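2023年9月13日　記:ラグマン(Dindo Lagman)
オムヴィル作業場ノート　箱詰めセルの件

朝からずっと箱詰めのセルについていたので、忘れないうちに書いておきます。長くなりそうですが、フルカリの案件を途中から引き継ぐ人もいるし、何よりわたし自身が12月になったら細かいことを全部忘れている自信があるので、どうかお付き合いください。
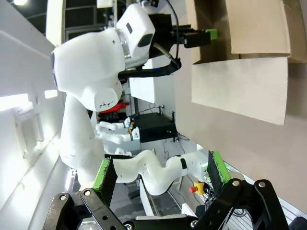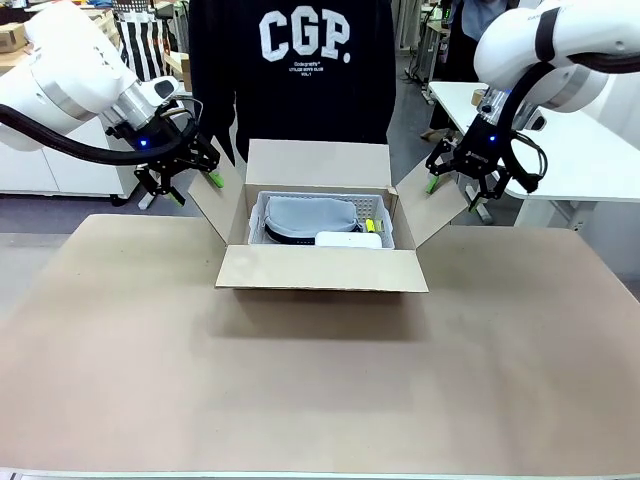

箱詰めセル。指先はどのグリッパも緑のパッド。

さて、今日いちばん時間を食ったのは、腕の動きそのものよりも箱のフタでした。手でやっていた頃は、フラップなんて肘でちょっと押さえながら中身を入れていたわけで、誰も工程だと思っていなかったんですね。作業手順書にも「箱を開く」の一行しかありません。ところが腕に任せるとなると、四枚がどのくらい外に倒れているかで、入っていく角度をいちいち変えてやらないといけない。午前中は右のフラップに2回引っかけて、そのたびに止めて、直して、また最初から。キングファイさん(King-fai Ho)が「段ボールにも機嫌がある」と言っていて、笑ったあとで、いやこれは本当にそうだなと思いました。同じ束から出した箱でも折り目の硬さがけっこう違います。次の束は前の晩から作業場に出しておいて、様子を見るつもりです。

カゴの中身については、灰色の布ポーチがやはり難物です。柔らかいものは置くたびに形が変わるので、つかむ場所を決め打ちにできません。ファスナーのある側を手前にそろえて置くと少し楽になる気がするのですが、まだ気がする程度。白い平たいものは、ポーチの手前に寝かせるいまの置き方でしばらく続けてみます。

ここからは人の話を少し。

昼休みに、もともと箱詰めをやっていた面々とお茶を飲みながら話しました。自動化と聞いて最初に出るのは、やっぱり「じゃあ自分たちはどうなるの」という質問です。これは当たり前で、わたしだって聞くと思います。いま決まっているのは、詰める人が3人から2人になって、残る1人が検品と段取りに回るということ。誰が回るのかは月ごとの交代にしてほしいという声が強くて、わたしもそれがいいと思うので、そのまま上に伝えました。返事はまだもらっていません。

意外だったのは、手首が楽になるという話よりも、立ち位置の話で盛り上がったことです。いままでは台をはさんで向かい合って、しゃべりながら手を動かしていた。腕が入ると、その向かい側がなくなってしまう。「手は暇になるのに口まで暇になる」と言われて、なるほどなあと唸りました。設計のときには図面の上で通路の幅ばかり見ていて、おしゃべりの距離までは考えていなかった。検品台をもう少しこちらに寄せられないか、明日ルソウの担当者に図面を送って相談してみます。配線の取り回しが変わるので渋い顔をされるかもしれませんが、聞くだけは聞いてみたい。

もうひとつ、非常停止ボタンのこと。赤いキノコ型のあれです。まわりをケーブルが何本も通っているので、手を伸ばしたときに袖が触りそうで気になります。キングファイさんは慣れれば平気だと言うのですが、これから入る人は慣れていないのだから、ケーブルは束ねてレールの側へ逃がしたい。結束バンドは在庫棚の下の段、残りは20本くらい。足りなければ補充をお願いします。それから、誰が押しても怒られないということを、最初の説明の日にちゃんと言葉にして伝えること。今日も止めるのをためらった人がいて、あとで聞いたら「止めたら記録に残ると思った」とのことでした。確かに記録には残ります。残りますが、それは機械のための記録で、押した人を責めるためのものではありません。ここは何度でも言います。

記録といえば、先月までの手詰めの数は746箱で締めました。腕のほうの数とはまだ並べないでください。箱も中身も条件がそろっていないし、数字だけが一人歩きして現場ががっかりするのは避けたいです。比べるのは12月、中身の組み合わせを固めてから。

明日やること
・フラップの開き具合を変えて、入る角度をもう一度見直す
・ケーブルを束ねる(午前中、電源を落としてから)
・検品台の移動についてルソウに連絡
・交代制の返事を催促、やんわりと

あと、お茶菓子をごちそうさまでした。どなたが持ってきてくれたのか聞きそびれたので、ここにお礼を書いておきます。

最近の記事
グリッパ用パッドの交換メモ
フルカリ向けカゴの受け入れ確認
検品台の高さについて、みんなの意見
ルソウとの打ち合わせ覚え書き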